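4. Wiping down and folding the cloths

Applies to the shared table at Tundurby, both ends. Replaces the old sheet Zoi Andreadis did in October. If your copy still mentions the paper towels, bin it.

What you need
Canister of disinfecting wipes, the one with the white lid
Clean cloths from the Hendico box
Lidded bin for used wipes
A dry table. Check with your palm

4.1 Before you start
1. Clear the table top. Mugs, pens, paper, all of it on the shelf.
2. Canister goes at the left end. Always left, so the next person finds it.
3. Open the lid, pull one wipe. Straight up, not sideways, or you get a string of six.
4. Shut the lid again. Fully - press till it clicks. A canister left open overnight is a canister of dry paper.

Note: if the wipe tears off inside, unscrew the whole lid and feed the next one up through the slot by hand. Takes ten seconds. Don't poke at it with scissors.

4.2 Wiping
1. Start at the far edge and work towards you, with the grain.
2. Turn the wipe over half way. New wipe when it stops leaving a wet mark.
3. Leave it wet for 90 seconds. Use the wall clock, everyone guesses short.
4. Dry off with a cloth. Wood doesn't like standing in wet, and Vangelis Tzanetos has already had to oil this top twice.

Caution: no bleach spray on the table. No scouring pads either. The pale patch near the window end is from one go with a pad and it will not come out.

4.3 Folding
Cloths come out of the wash in a lump. Shake each one out first, then lay it flat.
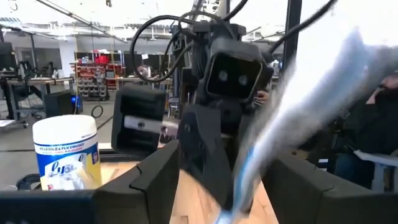

1. Long edges together. Smooth from the middle outwards.
2. Short edges together.
3. Fold once more if it's one of the big Bondelar cloths, otherwise stop there.
4. Corners should meet within a finger width. Closer is nice but dont spend the morning on it.
5. Stack with the folded edge facing out. Piles of 10, no higher, they slide.

Note: anything still damp goes back on the rail. One damp cloth in the middle and the whole pile smells by teatime.

Note: stained but clean is fine, keep it. Frayed or holed goes in the rag bag under the sink.

4.4 Putting away
1. Piles in the Hendico box, lid on loosely.
2. Canister back to the left end of the table. If it feels light, write it on the order list - part number 166, Giannakopoulos, not the bigger one which doesnt fit the wall holder.
3. Used wipes in the lidded bin. Never down the toilet, whatever the packet says.
4. Initial the sheet on the door.

Problems
Table feels sticky after: too much wipe, not enough drying. Go over it with a cloth wrung out in plain water, then a dry one.
Cloths leave fluff: softener in the wash. Rewash without.
Run out of cloths: spare box in the cupboard, key from Iraklis Stergiou.
Anything else: Natnael Ayele, mornings before ten.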